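Peltcombe Small Containers

README and data card, version 2
Last edited: 2023-06-08
Maintained by: Westix

What is in this package

Peltcombe Small Containers is a small collection of photographs and tables about tidying bottles and jars on a tabletop with colored trays. We made it to study one ordinary question: when small containers must share a limited space, which of them are put together, and how is this written down so that another person can repeat it?

The package has 30 arrangements. Each arrangement has a short written plan, one or more photographs, and rows in the tables that tell which container belongs to which tray. The photographs are useful alone, but the plans give information which a photograph cannot give, for example the place where a container must go at the end.

The first version had the plans only as free text. In version 2 they are also given as a table, and the free text is kept as it was written, with the small mistakes.

Files

README.txt
The file you are reading.

plans/
One text file for each arrangement. The file name is the arrangement number and nothing more.

photos/
The photographs, in folders with the same numbers as the plans.

tables/items.csv
The list of containers, 15 types.

tables/trays.csv
The list of trays and other supports.

tables/placements.csv
The final place of each container in each arrangement. This is the largest of the 3 tables and the one most people will open first.

LICENSE.txt
The license terms.

Columns in items.csv

item_id: a short code, for example b04 or j02. The letter b is for bottle and the letter j is for jar. The number has no meaning.

kind: bottle or jar. We call it a bottle if the neck is clearly more narrow than the body. Everything else with a lid is a jar. A few containers are between the two, and for them we wrote the kind that the first annotator chose.

body_color: one everyday color word. We do not use words like "ivory" or "navy".

lid_color: the same rule. If the lid or cap has two colors, the larger area decides.

see_through: yes, no or partly. "Partly" is for containers where a label covers most of a clear wall.

contents_seen: what a person can see through the wall, in simple words. Empty cell if the wall is not see-through. Please note that we describe the look and do not guess the product.

label_note: free text about the label. It can be empty. Colors of the label are written here and never in body_color.

Columns in trays.csv

tray_id: t1, t2 and so on.

color: one everyday color word.

kind: tray, box or platform. A platform is something that a container can stand on and that has no rim.

note: free text.

Columns in placements.csv

arrangement: the arrangement number.

item_id: the code from items.csv.

tray_id: the code from trays.csv, or "table" if the container goes directly on the tabletop.

side: left, right, front, back or middle, always as seen in the photograph.

order: the order in which the plan names the containers. This is the order in the text and it should not be read as a time.

How a plan is written

The plans are written in short sentences, one sentence for each container. We asked the annotators to name the container with its kind and one color, and to add a second detail only when two containers could be confused. One plan looks like this:

The tall black bottle goes in the red tray, on the left.
The other black bottle goes behind it.
The jar with the blue lid goes in the blue tray.
Leave the white box where it is.

The last sentence is typical. Many plans have an instruction for something that does not move, and we kept these sentences because readers told us the plans are harder to follow without them. In placements.csv such things have no row.

The trays

Trays are the center of this collection. A tray gives a border to a group of things, and the border can be carried to another place with everything inside it. In most plans the tray color is the first word that separates two groups, before the shape or the use of the containers.

The annotators were free to decide what a tray is for. Some kept bottles and jars apart. Some mixed them and looked only at the height, with tall things at the back and short things in front. We did not correct either way. If you want to compare the two, join items.csv with placements.csv on item_id and look at the kind of each row inside the same tray.
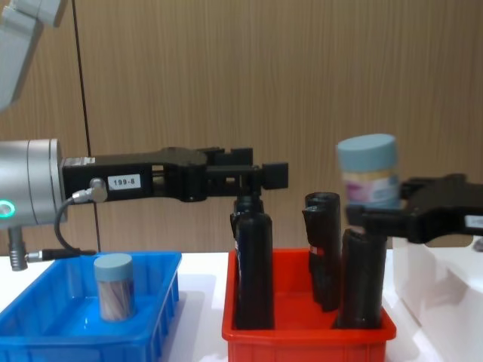

Photo: Westix / Peltcombe Small Containers, version 2. Reuse with credit, terms in LICENSE.txt.

Black bottles are the most difficult group for naming. Three of them share the red tray, and the word "black" alone does not help a reader to find the correct one. The annotators used height for one bottle (the tall one), the small red-and-white label strip for the one at the back right, and position for the one near the tray's right edge. Position is the weakest of these, because it is true only until something is moved. Where a label strip can be seen, we recommend it as the first detail. Where it cannot be seen, height is better than position.

Jars are easier. The lids have different colors and the walls or labels give a second detail. A clear jar with thin pinkish and white sticks, like the one in the blue tray, is normally named by what is inside. In the plans it is "the jar with the sticks", even when its lid is well visible. A jar with a label all over the wall is named by the lid, and then by the label color if there is need. The jar with the pale blue lid and the pink and cream label is an example where both details appear in the plan.

Be careful with "blue lid". More than one jar can have a lid that a person will call blue, and blue-gray and light blue are hard to separate under different light. In items.csv both are written as blue, following the rule of one color word. The difference is kept in label_note, although it is not about the label. We know that this is not a clean solution. A separate column is planned.

Rules for deciding a placement

A container belongs to a tray if its bottom is inside the rim of the tray. It is not enough that it is above the tray or leans on it. A container that is not standing on anything in the photograph has no place yet, and the row in placements.csv is then taken from the plan.

A container that is partly hidden gets a row if the annotator can tell the kind and the body color. If only a cap can be seen, we write the row from the plan and add a line in the plan file with the word "hidden".

The left and right sides are the sides of the photograph. In version 1 some plans used the side of the person standing at the table, and this made errors in pairs. All the plans were read again for version 2, and the ones we found were changed in the table. In the free text they are unchanged.

Front is near to the bottom of the photograph, back is near to the top. When a tall container stands in front of a short one, the short one is still "back".

Checking

Each plan was written by one annotator and read by a second one, who had the photograph and the plan but not the table. When the second annotator could not say which container was meant, the sentence was marked and discussed. Most of the marked sentences were about dark bottles or about the word "next to". We now avoid "next to" and write "left of" or "behind".

We also tested if the tables can be opened in common spreadsheet programs. One program changed the empty cells in contents_seen to a zero. If you see a zero in this column, read it as empty.

Known problems

The choice of containers is narrow. They are small, they stand by themselves, and they have lids or caps. There are no bags, tubes or sachets, and we cannot say if the same naming habits work for these.

The colors are written by people and not measured. Gray and light blue are exchanged in a few rows.

Printed text on the containers was not transcribed. Some labels can be read in the photographs, but the tables do not contain brand or product names, and we ask you not to add them in copies that you share under the same title.

The note column in trays.csv mixes two spellings, "grey" and "gray". Search for both.

Arrangement numbers are not in the order of work. Please do not use them for any conclusion about learning or habit.

Good uses and less good uses

The collection is suitable for studies of how people name similar objects, for exercises in writing clear tidying instructions, and for testing a labeling form before a larger job. It has been used with the Tak form and the column names follow it, with the exception of see_through, which we added.

It is too small for statistics about how households store things. It also says nothing about safe storage. Some containers may need to stand away from heat or from children, and the plans were written only for order.

Changes from version 1

Added placements.csv.
Renamed "holder" to tray_id in all the tables.
Plans read again for left and right.
Removed double photographs.
Added the kind "platform" for white box-like supports that were earlier called tray.

Planned for next version

A separate column for shade of lid.
A shorter form of the plans, with no sentence for things that stay in place, given beside the long form.
Translation of the item list. The first draft was prepared in February and needs one more reading.

How to cite

Westix, Peltcombe Small Containers, version 2, data card and tables.

Corrections are welcome. Please give the arrangement number and the item_id, and write the sentence as you think it should be. A mirror of the package is kept at Zevevon, but corrections sent there arrive to us late.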